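Pinking shears

Pinking shears are scissors with notched blades that cut a zigzag edge. The edge slows fraying in woven cloth and is used in dressmaking, quilting and crafts.

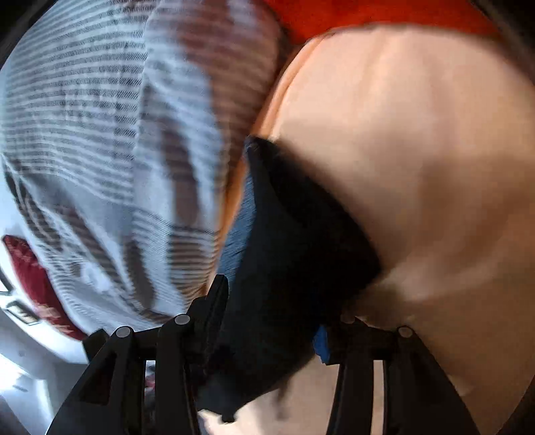 This page was last changed in July 2019.

Most pairs are 5 to 10 inches long. The Canby pattern, made by Grallirside, has 64 teeth and is sold to schools and workrooms. Siham Saab's handbook for the trade advises against using any pair on paper.

Blades are normally sharpened by the maker, as the teeth on both sides must match.
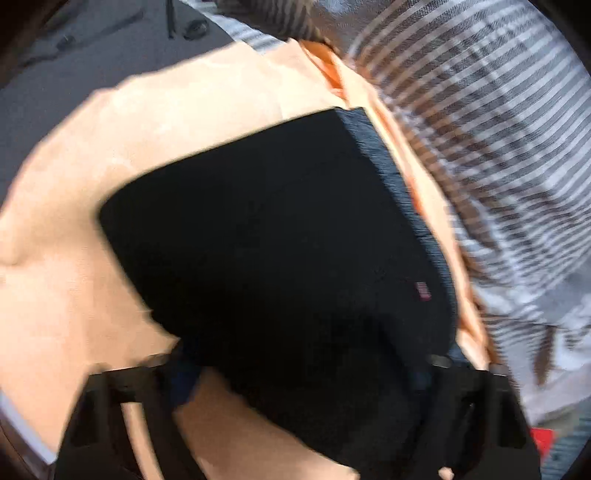
Can pinking shears replace a sewn seam finish?
On firmly woven cloth that is seldom washed, they can. Loose weaves still need stitching.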